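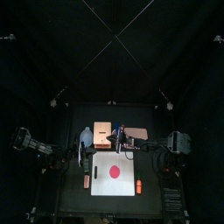

Do we keep the Trerby two-arm station after the trial ends?

Keep it through April on the extended trial terms, then decide once Varken has sent the revised quote and we have the new gripper fingers on hand.

Last updated: Feb 27, 2025

Notes so far, mostly for whoever runs the station next week.

The kit came as two arms, the table with its frame, the black enclosure, the controller and a license for the Endale software. Varken is the reseller and also does support. Setup took us a day and a half. The manual says half a day, which might be right if your floor is level. Ours isn't, and we had to shim the frame twice before the calibration would pass.

Software first. Endale is fine for recording and replaying moves. Editing a recorded move is clumsy. You can trim the start and end but you can't cut out the middle, so for a bad reach halfway through it's quicker to record the whole thing over. Export works. Import from the Pistmont format we used on the old bench fails on anything longer than 300 seconds, with no error message, only an empty file. Reported to Varken, ticket open.

Pick and place, both arms, mixed household objects: 386 attempts logged up to yesterday. I haven't sorted the failures properly yet. Going by the log comments, most are thin things lying flat, markers especially, where the fingers touch the table before they close. Bottles and jugs standing upright give little trouble if the grip is set below the shoulder. Small caps are hit or miss.

Handing an object from one arm to the other works at 80 percent speed. At full speed the receiving arm arrives early and waits, and the giving arm sometimes trips its force limit. Leave it at 80.

Lighting: the black fabric does what they claim for reflections. Dark objects on the dark table are still hard for the software to find. Putting a white board under them helps a lot. Tape the board at the corners or it creeps.

Cables: keep the slack by the right base coiled and clear of the table edge. I caught a loop with my sleeve on Tuesday and lost the connection in the middle of a run.

Cost. The quote has the software license renewed every 12 months, and support is a separate line. I asked for a price without support and got the same total back with the lines moved around. Asked again this morning.

To do:
- sort the failure log by object type
- rerun calibration after the frame has been moved
- try the softer fingers on flat objects
- ask Varken if the Endale license covers a second PC
- copy the old Pistmont recordings over in short pieces

Left arm makes a faint tick at the wrist when it turns past the halfway point. No effect on position that I can measure. Writing it down in case it gets worse.

Workshop notebook, shared copy. Questions to the bench mailing list. Back to top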